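Kitchen Tips When Somebody at Home Has a Weak Immune System

Search this site Enter keyword Go
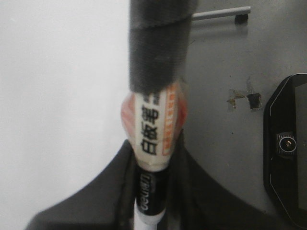

A whiteboard marker, 白板笔, with its fuzzy gray sleeve.

Last changed 12/17/22

In our house one person takes medicine that makes the immune system weaker, and so our kitchen had to change its habits. I am not a doctor. The tips below are what we do in our own apartment in Brevton, and most of them I learned from the leaflet of the clinic, from neighbors and from my own mistakes. If your doctor told you something different, please follow the doctor. The rules after a transplant, for example, are more strict than ours.

Hands

We wash hands for 25 seconds before cooking, after raw meat, after eggs, after the trash, and after the cat. In the first weeks I counted aloud, and it felt very long. Now I do it without counting, but I check myself against the clock on the oven from time to time, and usually I find that I have become too quick again.

The thumb and the places between the fingers are the ones which are forgotten. Take off rings before you mix ground meat with your hands. Normal soap is enough. We buy the Prumum liquid soap because the bottle is flat and stands well behind the tap, and when it is empty we wash the bottle and let it dry fully before we fill it again. Do not pour new soap on top of the old one for months. The opening becomes slimy, and slime is never a good sign in a kitchen.

Towels

A hand towel that stays damp all day is worse than no towel. We have one hook for hands and one hook for dishes, on different walls, so that no guest can mix them. In the days when we cook chicken, both towels go into the wash in the evening. For the rest of the week the hand towel is changed every day and the dish towel every second day.

I tried paper towels only, for one month. It was comfortable, but it filled the trash very fast, so now I keep the paper for wiping after raw meat.

The sponge

Many pages will tell you to put the sponge in the microwave. I did this, and the sponge smelled terrible, and once it started to smoke, as it was too dry. I prefer simply to replace it often. Better still is a brush with plastic bristles, which dries quickly when it hangs with the head down. The brush can go in the dishwasher, in the upper basket, together with the plates.

Whatever you use, do not leave it lying in the sink. Squeeze it out and put it where air can pass.

Cutting boards

We own three boards. One for raw meat and fish, one for bread, one for vegetables and fruit. I marked the meat board by burning a small letter in the corner with an old soldering iron — not beautiful, but it cannot be washed away. Colored boards are also good, if everybody in the family remembers which color is for what. In our family this did not work.

When a board has deep cuts that you can feel with the nail, it is time to sand it or to throw it out. A wooden board can be sanded two or three times before it becomes too thin. After sanding, wash it, dry it standing on the edge for one night, and rub in mineral oil for kitchen use. Cooking oil goes sticky and smells old after some weeks.

Put a wet cloth under the board so that it does not slide. This has nothing to do with germs, but a cut finger is also an open door for them.

Raw meat

Do not rinse raw chicken. My mother always did it and I did it too for many years. The water jumps from the meat to the tap, to the wall, to the salad which is waiting beside. The heat of cooking does the job which the rinsing cannot do.

A meat thermometer is a small expense. Chicken must reach 165°F in the thickest part, not touching the bone. Ground beef, 160°F. Before I had the thermometer I looked at the color of the juice, and I must say that the color can lie in both directions. Wash the tip of the thermometer between two measurements, with soap. It is easy to forget this one, and you carry the raw juice back into the cooked meat.

Meat is thawed in the refrigerator, on a plate with a rim, on the lowest shelf. Begin the evening before. For a bigger piece begin two evenings before.

Eggs, milk and cheese

The yolk is cooked until firm for the person who takes the medicine. The others may have it soft, but then use a separate spoon. For mayonnaise and tiramisu we take pasteurized eggs, and they work almost as well. The cream stays a little more flat.

Raw milk and soft cheese from raw milk we do not buy any more. At the farm market in Pramen they sell a very good one, and I am sorry about it every January, when my husband's family puts it on the table. Hard cheese is permitted to us by the clinic. Ask at yours.

About yogurt with living cultures I heard yes and I heard no. It depends on the medicine and on how low the blood counts are. This is a question for the doctor and not for a page with kitchen tips.

Vegetables and fruit

Wash everything under running water, also the things that you will peel. The knife goes through the peel and takes the dirt inside. A melon needs a brush. Lettuce must be taken apart leaf by leaf, and the outer leaves go away. No soap on food.

Sprouts we leave out, the raw ones. The warm and wet place where they grow is exactly what bacteria like, and it cannot be washed off well. If you love them, put them in the pan until they steam strongly.

Berries with one moldy berry in the box: on a firm fruit you could cut wide, but in a box of raspberries the threads already go farther than the eye sees. We throw the box out. The same is for bread. Do not smell the bread to check the mold, because the spores come into the nose.

Refrigerator

Keep it at 40°F or a little less. The number on the door is often only a wish, so put a small thermometer on the middle shelf in a glass of water, and read it in the morning before somebody opens the door. Ours was too warm for a whole summer behind a very confident number.

Do not pack it full. The cold air must be able to walk around.

Leftovers go in flat, shallow boxes, so that they become cold quickly. A big pot of soup in the middle of the refrigerator stays warm for hours and also warms the milk beside it. Divide the soup first. In our home the cooked food has three days, and then it is eaten, frozen or thrown out. Write the date on the box. You will not remember the date, even if you are sure that you will.

The rubber seal of the door should be wiped every two weeks with warm water and a drop of dish soap. Use a cotton swab for the fold at the bottom, where crumbs collect and black mold begins.

The drain and the tap

Unscrew the small sieve at the end of the tap from time to time. Put it in vinegar for one night, brush it, screw it back. Until you have seen what sits in it you cannot believe it. In the morning let the water run a moment before you fill a glass.

For the drain I use very hot water and a long thin brush from Didenko, the hardware store near the bus station. Please never mix bleach with vinegar or with any other cleaner. It makes a gas that is dangerous for everybody, and most of all for lungs which are already not strong.

If you use bleach on the counter, read the label for how much water, and make it fresh. Old solution in a spray bottle loses its force. Wipe the dirt off first, then disinfect, and let the surface stay wet as long as the label says. I used to wipe it dry at once, and I think that for a year I was only moving it from left to right.

Pets and plants

The cat's bowl is washed with its own brush, and not in the same water as our dishes. The litter box is cleaned by another person in the house, never by the one who takes the medicine.

We moved the flower pots out of the kitchen. Wet soil has mold in it, and so does the water in a vase when it stands too long. On the balcony the pots do well from spring until the first frost. For the winter they stand in the hallway, and the basil did not survive there.

When you are tired

Some evenings there is no strength for all of this. Then we eat something simple which is hard to do wrong: pasta with a sauce from a fresh jar, a baked potato, or soup from the freezer heated until it boils. I keep 6 portions of soup frozen, and when there are only two left, I cook again.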